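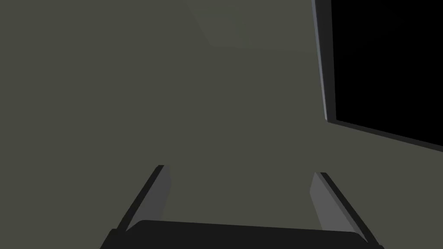
N.º 29 - abril - página 4

Como calcular e misturar um lote de ração para galinhas poedeiras

Quem cria galinhas em pequena escala compra normalmente a ração já feita. Misturar em casa compensa quando há milho próprio ou quando se consegue bagaço de soja a bom preço, e exige apenas uma balança, um recipiente grande e alguma atenção às contas. O método que se segue serve para lotes de 100 kg, quantidade que duas pessoas misturam bem à pá numa manhã.

O que é preciso

Balança que pese até 40 kg, com divisões de 100 g no máximo
Balança de cozinha para os minerais e o sal
Lona limpa ou chão de cimento varrido e seco
Duas pás de cabo curto
Crivo de malha larga
Sacos de papel ou bidões com tampa

Fórmula de base para 100 kg

Milho moído: 58 kg
Bagaço de soja: 24 kg
Sêmea de trigo: 6 kg
Carbonato de cálcio em grão: 9 kg
Fosfato bicálcico: 1,7 kg
Sal: 0,3 kg
Pré-mistura de vitaminas e minerais: 1 kg

A pré-mistura varia de marca para marca. A da Trutine, que usamos na cooperativa, doseia-se a 1%, e por isso entra 1 kg no lote. A da Umard é mais concentrada e pede metade; nesse caso acrescenta-se meio quilo de milho para fechar a conta nos 100 kg. Leia sempre a etiqueta do saco que tem à frente, mesmo que seja a marca do costume.

Passo 1. Calcular a proteína

Multiplique os quilos de cada ingrediente pela sua percentagem de proteína e some os resultados. Com milho a 8%, bagaço de soja a 44% e sêmea a 15%, fica assim:

Milho: 58 x 0,08 = 4,64 kg
Soja: 24 x 0,44 = 10,56 kg
Sêmea: 6 x 0,15 = 0,90 kg
Total: 16,10 kg

Em 100 kg de ração isto dá 16,1% de proteína, valor aceitável para poedeiras adultas em plena postura. Se o bagaço for de outra qualidade, refaça a conta antes de pesar.

Passo 2. Preparar o milho

O milho deve ficar partido em grão médio. Farinha muito fina faz pó e as galinhas deixam-na no fundo do comedouro. Passe-o pelo crivo e volte a moer o que ficar em cima. Milho com cheiro a mofo ou com manchas esverdeadas não entra na mistura, nem em pequena quantidade.

Passo 3. Fazer a mistura pequena

Num balde seco junte a pré-mistura, o sal, o fosfato e 5 kg do milho já pesado. Mexa bem até a cor ficar igual. Este passo é o que mais gente salta - e depois aparecem comedouros com sal a mais num canto e sem vitaminas no outro.

Passo 4. Misturar o lote

Estenda na lona o resto do milho, depois a soja, a sêmea e o carbonato, em camadas. Espalhe por cima a mistura pequena. Com as pás, vire o monte todo de um lado para o outro, sempre da base para o topo. Quatro voltas completas costumam chegar. Tire uma mão-cheia de três sítios diferentes e compare: se uma tiver visivelmente mais grão branco, dê mais uma volta.

Passo 5. Ensacar e guardar

Encha os sacos sem calcar, feche e escreva o mês e a fórmula usada. Guarde sobre estrados, afastados da parede. No verão, gaste o lote em quatro semanas; no inverno aguenta seis.

Mudança de ração

Passe da ração antiga para a nova ao longo de uma semana, começando com um quarto da nova. Uma quebra ligeira na postura nos primeiros dias é normal. Se as cascas saírem finas, ponha casca de ostra num comedouro à parte.

Esta fórmula não serve para pintos nem para frangas antes da postura, por ter cálcio a mais para essas idades. A tabela para recria vem no próximo número.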